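Two-arm cell going in on our kitting line, what changes for the packers?
Shop Floor Talk > Automation and Robots

kitline_dan
Our plant is putting a Kernier two-arm cell on the small parts kitting line in February. Management says nobody loses hours. We run 244 kits on a good shift with four people. Anyone been through this? What did the job look like six months later?

rustbelt_ruth
We got ours at Lorngate last year. The hours stayed. The job didn't. I used to build kits, and I was fast. Now I fill trays so the arms can reach things, clear jams, and sign a screen. Same pay, but I go home more tired and I couldn't tell you what I made that day.

p_okafor77
Ruth, with respect, my wrists would take that trade. I did hand kitting for 3 years and had surgery on one side. Filling trays beats twisting the same way 2000 times.

rustbelt_ruth
Fair on the wrists. Mine are better too. I'm only saying they sold it to us as "more interesting work" and it isn't.

Mayu Hayashi
I do line setup at Tiedemann. Ask whether your parts were in the simulation. Ours was tuned on nice clean shapes, one to a tray, lots of room between them. Our real bins come in tangled and oily. We spent weeks on fixtures that were never in the quote, and the packers ended up sorting parts by hand ahead of the cell. That sorting wasn't on anyone's job sheet, so it didn't count toward rate.

kitline_dan
That's what worries me. The demo they showed us was all simulation. I asked the Fullon rep (they're doing the install) what happens when a part lands crooked and he said "the model handles that." Handles it how? He moved on to the next slide.

torque_and_tea
You're all being hard on simulation. You have to start somewhere, and I'd sooner they crash a fake arm than a real one next to me. Nobody serious claims a sim run is a production run.

Mayu Hayashi
Salespeople claim it all the time. I've sat in the room.

torque_and_tea
OK, salespeople. I'll give you that one.

Ingeborg Wunderlich
Shop steward here. Get it in writing before startup: who clears faults, who gets trained to restart it, and whether clearing time counts against rate. We waited and got some 50 minutes of "training" in a break room. Grievance is still open.

p_okafor77
Seconding the training part. I got two full days and it made all the difference — I can teach it new positions now and got bumped a pay grade. So it can go well.

kitline_dan
Thanks, all. I've asked for a trial with our own parts, picked straight from our bins. Rep says he'll "circle back." Meanwhile they emailed the packers a picture from the sim, with a note saying this is the future of our line.
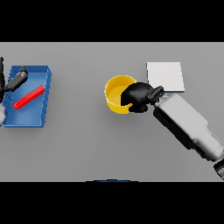

I wrote back asking who loads the tray. No answer yet. I'll take Ingeborg's list to the supervisor before the shift meeting and post what he says.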